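I've come around on teaching robots by hand, and it took me one June of doing it the other way. With the remote rig, I'd steer from across the room, overshoot, mutter, back up, overshoot again. My friend Ottavio Fontana still swears by his joystick (he's wrong, but he's fast).

Holding the gripper yourself is so much nicer! You feel how far a little drawer wants to come before it tips, and your wrist just does the thing.
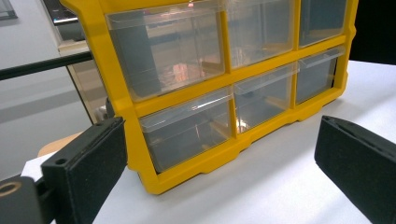 The yellow parts organizer, between the fingers.

I did 20 takes of one drawer and every one came out a bit different, and I think that's good. Clear plastic is mean stuff, all shine and reflections, so let the robot see it from a lousy angle too. Ada Vitale would have me repeat one perfect pull 169 times. Sorry, Ada, no kitchen on earth is that tidy.

© 2023 Gundville Notes | Contact | Back to top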